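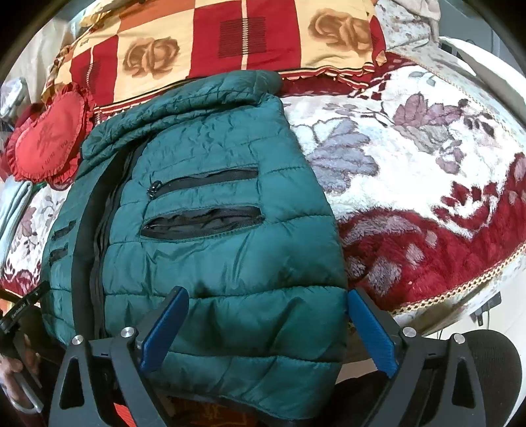
Is there a machine yet that can fold a puffy winter jacket?
Asked by Lindsay Ellery in Home & Laundry

I do the laundry for a house of four, and from November on most of it is bulky stuff: quilted jackets, fleece, blankets. T-shirts and towels I can get through fast. Jackets take me longer because the shell is slippery and the filling pushes back, so the sleeves pop out again as soon as I let go.

I keep reading that robots can fold laundry now. Every video I find shows a T-shirt or a towel on a clean table. I would be folding on a bed with pillows and a blanket on it, like most people. Can anything you can buy today do a nylon puffer? If not, how far off is it? I could spend up to $420, and more if it did the whole basket.

3 replies

Vaughan Prendergast
No. Not for $420 and not for ten times that, as far as I know. I worked on packing lines for 14 years and we ran automatic folders for flat goods. They are good at one thing, which is the same item coming in the same way every time. We tried padded vests on one of them and gave up after a shift. It had no way to tell how much was cloth and how much was air.

A jacket like yours has a few problems at once. The shell is shiny, and that can confuse a camera. The zipper is stiff while the panels next to it are soft. A pocket left partly open will catch a finger. If you pinch the quilting you may only get the outer layer, so you lift the shell and the rest slides. People feel that happen and squeeze again. Some research arms can do a version of it, slowly, with someone standing by.

For now: close the zipper and the pockets, lay it face down, sleeves in, press the air out with your forearm from the hem up, then roll toward the collar.

Kylie McKinnon
just hang them?? we put hooks by the back door and I haven't folded a coat since

Rocío Condori
Vaughan is right about buying one. I'd add that the bed matters as much as the jacket. On a table the machine only has to find one garment. On a bed with a printed blanket and a checkered pillowcase it has to work out where the jacket stops and the bedding starts, and a lot of bedding is soft and quilted too. The work I have read about is moving in that direction, with practice done in ordinary bedrooms, but I would not guess a year.

If you want to spend the money on something, a vacuum bag set and a cheap pump will do more for winter jackets than any gadget. Don't leave down in them all summer, it goes flat. Synthetic fill doesn't love it either.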